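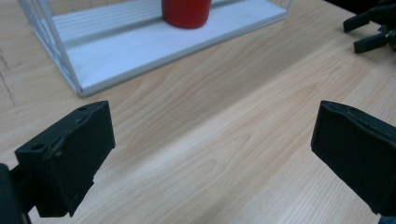 Most kitchens have one table, and most kitchen tables have something living on them. In the houses we visited for this feature it was the post, the fruit, a charger, a half-finished jigsaw and, in one flat in Blackburn, a full set of bathroom scales. The tables that worked best had a single container, and everything that had to stay out stayed in that. A white wire basket with a solid base does the job well. You can see the wood through the open side, so it doesn't feel like a box has been dumped in the room, and a red cup stood on the flat white floor of it sits level, which it would never do on bare wires.

That last point matters more than it sounds. We tried 16 baskets and trays over the spring, and the all-wire ones were the first to go back in the cupboard. Anything with a narrow foot tips. Egg cups, salt pots and small glasses are hopeless. Pens fall straight through. If you already own an all-wire basket and like it, cut a piece of stiff white card to fit the bottom and replace it when it gets grubby.

Size is the next thing. The Drisley tray, which several readers wrote in to recommend, is 445 mm along the long side and takes up almost a third of a small table. It holds a great deal, and that is the trouble with it. Within a week ours had a torch in it. The Vulton basket is shorter and has a raised rim at the front, low enough to lift a cup over without looking. We used that one for longest.

What goes in is up to the household, but it should be things used at that table every day. Cups, if you drink tea there. Napkins. The pepper. Keys belong by the door and medicines belong somewhere higher up. One family in Gotomby empties theirs completely on bin night and puts back only what they can remember using, and they have kept that going since last May.

Then there is the table itself.
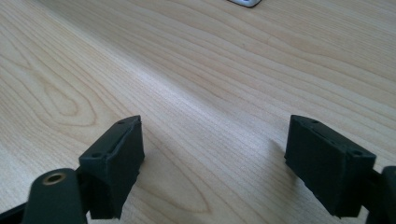 Pale wood shows everything. Tea rings, felt tip, the grey smudge that newspapers leave. Wipe it with a cloth wrung out in warm water and a drop of washing-up liquid, going along the grain, and dry it straight afterwards with a tea towel. Pencil comes off with an ordinary white rubber if you are gentle. Scratches don't come off at all, and scrubbing at them only dulls the patch around them. If the table is oiled, a light coat twice a year is plenty. If it is varnished, leave the oil alone.

Wire baskets do mark wood when they are dragged. Lift them, or stick four small felt pads underneath, one at each corner. A pack of 100 costs very little and the rest will do for chair legs. Check the pads every few months, as crumbs and grit get stuck in the felt and scratch worse than the wire would have done.

Coated wire can be washed in the sink with a soft brush. Get into the corners where the rods meet the base, because sugar collects there and goes sticky. Dry it upside down. If the white coating has chipped, dab the spot with enamel paint before it has a chance to rust.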